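Print this page
E-mail this page

Student robot sorting team from Bitinthorpe heads into its second season

24th August

BITINTHORPE – The Tirnari Robotics Club, the after-school group at Bitinthorpe High School, is opening its second season with a bigger team, a new challenge and a whole lot of simulated sorting. This year 44 students have signed up, and 41 of them are already working on the club's main project, a sorting program the students have named Wuritach.

The idea behind Wuritach is easy to explain and surprisingly hard to pull off. A robot arm has to pick up everyday objects and drop each one into the bin of the right color. The students write the code, build the practice worlds on the computer, and then spend a lot of cheerful afternoons finding out why the arm did something completely different from what they had in mind!

"We had a sponge that kept going to the wrong place for most of the summer," said Quang Huỳnh, a junior who leads the programming group. "Then one of our freshmen spotted a minus sign. The whole room cheered."

All of the club's early work is done in simulation. Students can try an idea, watch it fail, change one line and run it again before the snack break is over. It also means that everyone gets a turn – with a real arm there is always a line, and the newest members tend to end up at the back of it. In simulation, each pair of students works in its own copy of the practice world, with the bins side by side and the gripper looking down the row.
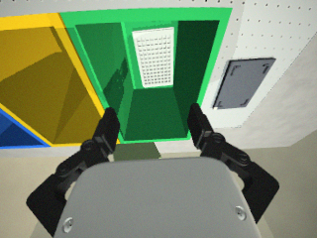

Evanthia Sarantis asked whether students who learn this way will be ready for a real arm, where parts slip and the light changes all day long. Her question came up at the club's open house this month, and it led to one of the best talks of the evening. Coach Aleksi Laaksonen told families that he worries about the same thing, and that the club has planned its fall with that in mind. Students will change the lighting and the starting positions in their practice runs every week, so that the program never gets too comfortable with one setup.

The work leads up to the Sin Challenge in November, where school teams run their sorting programs first on a computer and then on a real arm supplied by the organizers. The club is sending 2 teams. One is made up of returning members, and the other is mostly students who had never written a line of code before joining.

"I love that second team," said Laaksonen. "They ask why about everything, and half the time the older kids have to go and look it up."

Seija Hakala, a senior, is building the club's collection of objects for the arm to practice on. She started with boxes, moved on to softer shapes, and is now taking requests from the younger members. Her notes on each object, including how it can be gripped and what tends to go wrong, will be shared with any school that would like them.

New members are welcome all through the fall, and no experience is needed. The club meets after classes in the school's computer lab. Families who would like to watch a practice run are invited to contact Valter Kristiansen at the Bitinthorpe High School office.

Print this page
E-mail this page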